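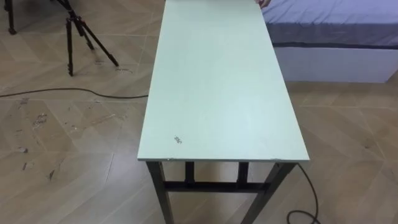
4. Evaluation of the Indance service package

4.1 Scope

The Indance package is sold as a subscription for groups that want to run table-top manipulation trials in furnished rooms without building their own capture and control stack. It consists of a head-mounted sensing unit, the Flustik controller, a calibration routine and remote support during working hours. We evaluated the release current in August, with no changes to the default settings except where stated. The vendor had no access to the trial plan and did not see the results before submission.

Our interest was limited to three questions: how long a site takes to become usable, how well the work surface is located once the unit is running, and how much operator time the package consumes between trials. Grasp planning is left to the customer and was not assessed.

4.2 Sites and setup

Trials were run at 11 sites, all of them rooms in ordinary residential use. Figure 1 gives the view from head height at one such site, a bedroom with a narrow work table. The pale top on a dark metal frame is typical of the surfaces the package is expected to handle: matte, almost without texture, and close in brightness to much of its surroundings. The patterned floor is a harder background than the plain flooring used in the vendor's own documentation, as its diagonal seams produce many short edges near the table boundary. Cables on the floor and tripod legs add further thin, dark structures at low height.

Figure 1. Head-height view of a bedroom site. The table runs away from the viewpoint; the bed is at upper right and the tripod at upper left.

The setup guide asks for the near edge of the table and both near corners to be in view before calibration starts. The far edge may be out of view, in which case Flustik extends the surface along the fitted side edges and marks the extension as unverified. We followed the guide at every site. Setup took up to 400 s, measured from power-on to the first accepted surface estimate.

4.3 Surface localization

A total of 3542 surface estimates were logged. Each was compared with a reference plane obtained from a hand-placed target board, using the Drikis alignment tool for registration. Estimates were rejected if the target had shifted between the opening and closing reference measurements.

Errors in height were small and stable across sites. Errors in yaw were less uniform and depended mainly on the visible length of the side edges. Where another piece of furniture lay close to one side of the table, the edge fit on that side was occasionally drawn toward the neighboring object – a bed platform or a cabinet front, for instance. The controller reports a confidence value for each edge, but the default threshold is too permissive to catch these cases. Raising it by 2 steps removed most of them at the cost of a longer calibration.

Wear along the table lip had no measurable effect. Small stains on the surface were sometimes labeled as objects in the first estimate and dropped in later ones.

4.4 Operator effort

Resets between trials were done by hand. The package pauses whenever a hand enters the work area and resumes on a spoken or keyed command. The pause was dependable in our trials, but its boundary is drawn from the fitted surface, so an incorrect side edge also moves the pause zone. Users should check the drawn boundary at each new site.

The competing Poulain kit requires printed markers on the table corners and was quicker to calibrate in our hands. It could not be used where a corner was hidden, and the markers had to be replaced whenever the table was cleaned.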